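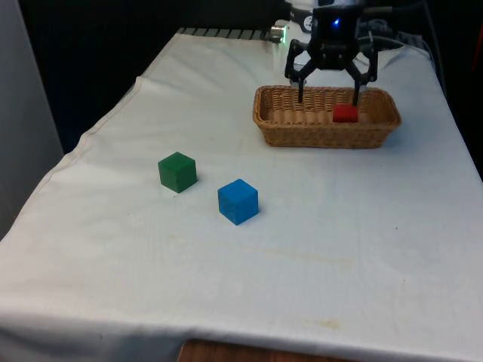 Getting candle wax out of a white cotton tablecloth

Forum: Laundry and Linens
Started 12/01/2022

vendula_m
I have a heavy white cotton cloth, 65 inches wide, that was my aunt's. Red taper candle dripped on it at dinner and I didn't see it until the next morning. Two spots the size of a quarter and a trail of little ones. I've picked off what I could with a fingernail. What do I do next? I don't want to make it worse. I have regular detergent, oxygen bleach and an iron.

Vendula

clorndale_chantal
Freezer first. Fold it so the wax is on the outside, leave it in for an hour, then scrape with the dull side of a butter knife. After that put brown paper bag over and under the spot and press with a warm iron, no steam. Move the paper to a clean part each time it picks up wax. Keep going until the paper comes away clean.

hemstitch414
I'd skip the iron on red wax. The heat melts the wax but it also drives the dye into the cotton, and then you have a pink stain with no wax in it, and that is harder to get out than what you started with. White candle, iron away. Red candle, no.

clorndale_chantal
I've done red candles with an iron for years. Low setting, plenty of paper. Never had a pink stain that didn't wash out.

hemstitch414
"That didn't wash out" means you did have pink stains.

clorndale_chantal
Faint ones, yes. They came out in an oxygen bleach soak.

F. Cloutier
I worked in a restaurant linen service for six years and we saw a lot of wax. What we did was boiling water. Stretch the spot over a big bowl, put a rubber band around it, and pour from a kettle held a foot or so up. The wax goes through into the bowl and takes a lot of the color with it. Only for cotton or linen, and only if it's white. Do it in the sink and watch your hands.

Don't pour the water down the drain afterward. Let it cool, lift the wax off the top and put that in the trash.

vendula_m
Is that safe on an old cloth? There's a row of hand stitching along one hem and I don't know what the thread is.

F. Cloutier
The spot is the only part that gets the hot water. If the wax is well away from the stitching I wouldn't worry. If it's on the stitching, do the freezer and scrape, then dab with a little rubbing alcohol on a cotton ball. Test a corner first.

Diem D.
Whatever you do, don't put it in the dryer until the color is gone. I ruined a set of napkins that way.

brabec_z
Has anyone used Verilel on wax? The bottle says grease and oil. I have half a bottle left from a bicycle chain incident.

hemstitch414
Tried it on a runner. It helped with the greasy ring after the wax was off. Did nothing for the dye.

brabec_z
OK thanks. I'll save it for the chain.

vendula_m
Update. The wax was nowhere near the hem, so I did the freezer, scraped, then the kettle. Most of it went on the first pour. One of the big spots needed a second. There was a light pink shadow left on both, so I soaked the whole thing overnight in oxygen bleach and warm water and washed it on regular. The small spots are gone. One big one is gone. The other one I can find if I hold it up to the window, but I don't think anybody else would.

It's on the line now.

clorndale_chantal
Soak it again before you put it away. A second one usually gets the rest. And don't starch it if it's going in a drawer, the starch will yellow.

hemstitch414
Agree with Chantal on this one. Also roll it on a tube instead of folding it if you have the space. The creases on my mother's got so set that I have to iron it damp every time.

vendula_m
No space for a tube. I'll fold it loose and iron it when I need it. Second soak tonight.

Diem D.
What do you all use for the iron? Mine spits rust.

F. Cloutier
Start a new thread for that, you'll get more answers. But try emptying the tank after each use.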